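Revised 29/01/2026 to correct the section on tare weight.

I sell secondhand hand tools and small parts by mail. It is a side business and the volume is low, but it is steady enough that postage became my largest expense after stock. Last June I started keeping a proper log of what each parcel cost to send, what I had charged the buyer for shipping, and the difference. These are my notes on what the log showed and what I changed.

## The problem

Carriers bill on whichever is greater, actual weight or dimensional weight. Dimensional weight is length times width times height, divided by a number the carrier picks. The divisor differs by carrier and by service, and it can change when the rate card changes. A small dense item never runs into it. A light item in a big carton runs into it every time.

My listings were set up on actual weight only. I weighed the item, added a guess for packaging, and let the shop software quote the buyer. The software had no idea what box I was going to use, and at the time of listing I didn't either. I used whatever was on the shelf.

The log covered 81 parcels before I stopped to look at it. I had lost money on shipping on more than 19 of them. The losses were small individually. They came from two causes: boxes one size too large, and rounding.
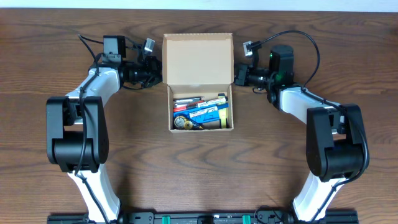 Rounding deserves its own explanation. My carrier rounds each dimension up to the next whole inch before multiplying. A carton that is nominally 8 x 6 x 4 measures slightly over that on the outside, because nominal sizes are inside dimensions. Board thickness adds a fraction to each axis, so it gets billed as 9 x 7 x 5. The first figure is 192 cubic inches and the second is 315. That is a large increase for a box that looks the same in the catalog.

The fix is to record outside dimensions and ignore what is printed in the listing. I measured one of every carton I stock with a steel rule, with the box taped shut. Taping matters. An untaped lid stands up a little and adds to the height.

## Cutting down the range

I used to keep 12 carton sizes. Most came from buying mixed lots because they were cheap. Having that many made the choice at the bench slower and did not make the fit much better, because several sizes differed only in one dimension by an inch.

I sorted the log by the packed size of the contents and checked which carton each order could have gone into. Nearly everything fit in a handful of them. I kept those and used up the rest as inner boxes for fragile orders.

The shallow cartons turned out to be the most useful. Folding tools, rulers, blades, drill sets and anything in a soft case lie flat. Height is the cheapest dimension to reduce, since the other two are fixed by the length of the item and by the width of the shipping label. I will not use a carton whose top face is smaller than the label. Folding a label over an edge puts a crease near the barcode, and I have had two parcels returned for that.

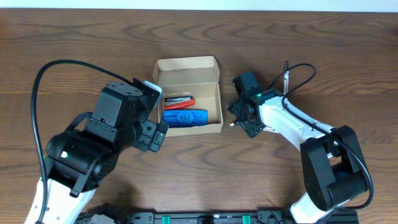 Supplier notes, for anyone buying in similar quantities:

- **Clokik.** Plain kraft cartons, consistent board, sold in bundles. Their stated sizes are inside dimensions, and they say so. Delivery is slow.
- **Huromel.** Cheaper per unit. The die cutting varies between batches, and in one bundle the flaps met with a visible gap. Fine for inner boxes.
- **Najjar.** Best one-piece mailers I have bought. The tuck lid holds well without tape, though I tape anyway. Minimum order is higher than I would like.

I have no arrangement with any of them and paid list price.

## Void fill

Void fill gets more attention than it needs. Its job is to stop the contents from gaining speed before they hit a wall. If an item can slide an inch, it will, and a steel item will eventually come out through a corner.

For flat items I use one folded sheet of kraft paper under and one over. For anything with a heavy end, I immobilize the heavy end first and fill the rest loosely. Air pillows are light, but they lose pressure in cold trucks and they let a narrow item work its way between them. I stopped using them for metal.

The shake test is enough for my purposes. Close the lid, hold it shut, tilt the box end to end. If anything knocks, open it and add paper. If the lid bows upward, there is too much fill, and the bow will be measured as height by a carrier's scanner. I had one adjustment charge that I am fairly sure came from a bowed lid.

## Sealing and labeling

Gummed paper tape bonds to the board better than plastic tape does, but it needs a dispenser and some practice. I use it on anything heavy. For light parcels, two-inch plastic tape along the center seam is adequate, with one short strip across each end.
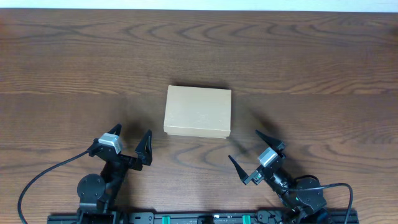

Labels are where I made the most avoidable mistakes. I used to print a batch, stack the labels next to a stack of sealed cartons, and match them up from memory. A plain carton with the lid closed and no printing on it, like the one in the photo, gives no clue about what is inside or where it is supposed to go. With several of them on the bench the risk of a swap is obvious, and I did swap a pair. Correcting it cost more than the profit on both orders. I now write the order number in pencil on the lid before anything goes in, and the label covers the pencil mark afterward. The label is printed only when that carton is on the scale.

## Tare weight

The earlier version of this post said to weigh an empty carton once and use that figure from then on. That was wrong, or at least not accurate enough near a weight break. Corrugated board takes up moisture. My storage area is not climate controlled, and the same size of carton weighs noticeably more in humid weather. It does not matter for a parcel in the middle of a weight band. It matters for one sitting just under a limit.

The procedure I use now:

1. At listing, weigh the item and record it alone.
2. Add the tare for the assigned carton at its highest recorded value.
3. Add a fixed allowance for paper, tape and label.
4. If the total falls close to a weight break, list at the higher band.
5. At packing, weigh the sealed parcel and buy the label from that figure.

Step 4 means that some buyers pay slightly more than they need to. I refund the difference if it is over a dollar. It rarely is.

The scale itself should be checked. I use a calibration weight and log the reading at the start of each packing session. The scale drifts a little after a battery change and settles again once it has been on for a few minutes. 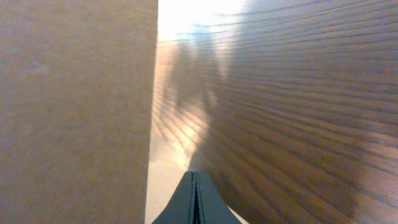 ## Software

I moved the shipping records out of the shop system and into Flustbridge, mainly for its support for assigning a package type to each product. Once outside dimensions and tare are stored against the package, the quote to the buyer is computed from the same numbers the carrier will use. The import took an evening. The column headers have to match exactly, including case, and the error message for a bad header refers only to the row, so check the first line of the file before anything else.

Two limitations. It will not combine items from a multi-item order into one carton by itself. It adds the volumes and picks the next package up, and for long thin items that gives a wrong answer. I override those by hand. It also stores dimensions to one decimal place only, so I round up before entering them.

## Results so far

Shipping is close to break-even across the log since the change. The remaining losses are nearly all on remote-area surcharges. I don't pass those on, and I have not decided whether I should.

Packing is also faster, though I did not time the old method and can't put a figure on it. Most of the gain seems to come from having the carton decided at listing, so that the bench work is only paper, tape and scale.

Still open: whether padded envelopes are worth adding for single rulers and blades. The rate is lower, but they go through sorting machines with rollers, and I don't have enough data on bent items. I have put a dozen or so scrap steel rules aside to mail to myself and will add the outcome to this page.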